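Stationery and packing table — inspection checklist
Site: Nornix sample room, bench 10
Inspected by: Dae-han Joo
Date: July 16, 2023

1. Tabletop surface. Pass. No splinters found by hand check. Finish to be re-oiled in February.
2. Table stability. Pass. Feet levelled, fixings tight.
3. Open boxes. Pass with comment. Lid hinge to be checked for tearing before each use. Maximum load for this size of carton is 10 kg.
4. Loose items outside the box. Comment. Tape rolls left flat on the table are acceptable — on edge they are not, as they roll.
5. Markers and highlighters. Pass. Caps to be pushed fully home before storage.

Open cardboard box and table surface, item 3:
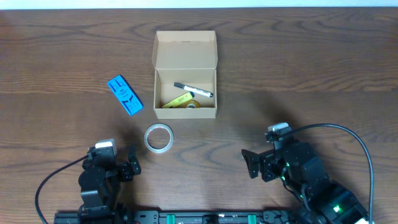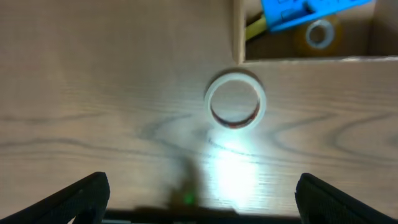
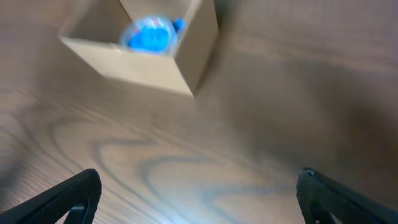 6. Cutting tools. Not applicable. Blades are kept in drawer 25 and signed out separately.
7. Lighting. Pass. Reading at bench height was 617 lux. Glare on the finish is a nuisance for label work — tilt the lamp away from the operator.
8. Floor and access. Fail. Extension lead crossing the walkway behind the bench. Reroute or fit a cover strip.

Actions: item 8 to be closed before the Sisus order is packed. Item 4 to be added to the bench card. Copy to stores.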